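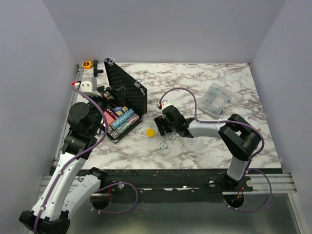
Do you need a proper set of poker chips to play cards at home? Matchsticks and coppers will get you through an evening, but a decent set in a proper case makes people want to play again.

Print this page
E-mail this page

I've been saying so to anyone who'll listen since September, when I finally bought one, and I'd like to say it at greater length now that I have a page to do it on. We play for nothing at our house. The winner gets to choose the film next time, or is let off the washing-up, and we've had more fun over that than I've ever had over money. So I'm not writing as a gambler. I'm writing as a person who spent years dealing out dried pasta and has seen the light!

Pasta, by the way, is terrible. It snaps, it rolls under the fridge, and somebody always gets peckish and starts chewing on their stake. Buttons are prettier but you can't stack them. Coins are all right until a visitor needs change for the car park. The great thing about a chip is that it's been made for one job, and the job includes being fiddled with for hours by people who are pretending to think. Pick up a little stack, let it run back down through your fingers, do it again. I can't do any of the clever tricks and I still find it enormously soothing.

The case is what I really want to praise, though. Ours came from Cruickshank, the games and hobbies shop in Ullbridge, and I nearly went home with a cardboard box of loose chips for a good deal less. I'm so glad I didn't. Give me the black carrying sort with silver latches, egg-crate foam lining the lid and the chips lying in rows underneath. You open it on the table and the evening has started. Everyone leans in. Children who've been told five times to come and sit down come and sit down. I've never seen a cardboard box do that.

Rows are a marvellous way of keeping things, too. I'm an untidy woman, my cutlery drawer would make you weep, and yet I will happily sit at the end of the night sliding chips back where they belong, colour by colour, while the others argue about the last hand. You can see straight away if a row is short. Ours is a set of 200, and after one very lively evening with cousins there were 151 of them in the case and the rest were down the sofa, in a slipper and (my favourite) inside the teapot. With a bag, I wouldn't have noticed until Christmas.

I know the argument against. A case is big, it's heavy for what it is, and you have to find a shelf for it. Friends in Hurnanlow keep theirs in a cloth pouch in the dresser and say it takes up no room at all, and I grant them that. But they have to tip the whole lot out and sort it before every game, by which time I'd have dealt two hands. And I can't agree that bigger is better either. There are sets of 1000 chips out there, and unless you've a dining room like a village hall I can't think what you'd do with them. Bivau make a middling one that my sister-in-law swears by, if you'd like a second opinion from a family that seldom agrees.

A few things I feel strongly about, in case you're tempted. Put the case to one side of the table, near whoever is banker, with the lid folded well back. Clear a good patch in the middle for the betting. Be firm about glasses! They're the natural enemy of the card table, and a sleeve will find one every time. I let everybody have a drink, but it lives by the player's left hand, away from the cards, and I nag. Play on a hard top if you like the clatter, which I do, very much. People will tell you a cloth is kinder to the cards, and so it is, and I've tried it, and I missed the noise.

And shut the case yourself at the end. Both latches, click, click. I've grown so fond of that sound that I've been known to open it up again on a dull afternoon with no game in prospect, just to check all the rows are full.

November 2021

Print this page
E-mail this page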